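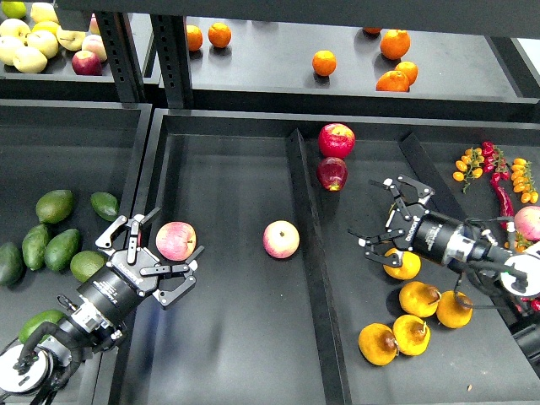 Produce Clerk, Early Shift
Wolico Foods, Garkance Street store

We are hiring one produce clerk for the early shift, 5:30 a.m. to 1:30 p.m., five days a week. The job is permanent and starts in October. Training is paid.

The work

You will sort, stock and rotate fresh fruit and vegetables in the tiered bins at the front of the department. The store carries 209 produce lines at this time of year, and apples take up more of your morning than anything else. Most deliveries are in by 6 a.m. and the bins need to be ready when the doors open at 8.

Daily tasks:
Check deliveries against the order sheet
Pull bruised, split or soft items and log them
Move older stock forward before adding new
Keep varieties in their own bins
Wipe down bins and dividers
Answer customer questions about price and origin

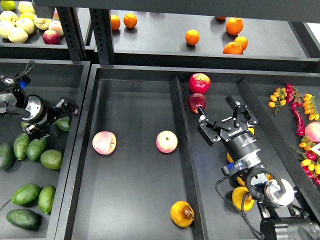

Sorting is the part new clerks find slowest. Customers pick things up, change their minds and set them down in the nearest bin, and by mid-morning the department needs to be gone through again. You should be able to spot a yellow pear that has ended up in a tray with pink apples and put it back without being told. Cherry tomatoes on the vine are laid out in a single layer and lifted by the stem. Chili peppers go back to their own section, away from the tomatoes.

What we ask for

No experience is required, though grocery or farm stand work is a plus. You need to be able to lift 42 pounds, stand for most of the shift and work in a cold room for short periods. You must be 18 or older. Basic reading and math are needed for the order sheets.

What we offer

Starting pay is posted at the service desk and goes up after 13 weeks. Full-time staff get health coverage, a store discount and paid time off. Work shirts and aprons are supplied. Bring your own closed-toe, non-slip shoes.

How to apply

Pick up a form at the service desk or ask for one by phone. Return it to Kinga Szilágyi, produce manager, with the names of two people we can call. Interviews last half an hour and include a short walk through the department. Those who are selected will be asked to work one paid trial morning with Remo Orlandini, who runs the early shift.

The posting stays open until the job is filled.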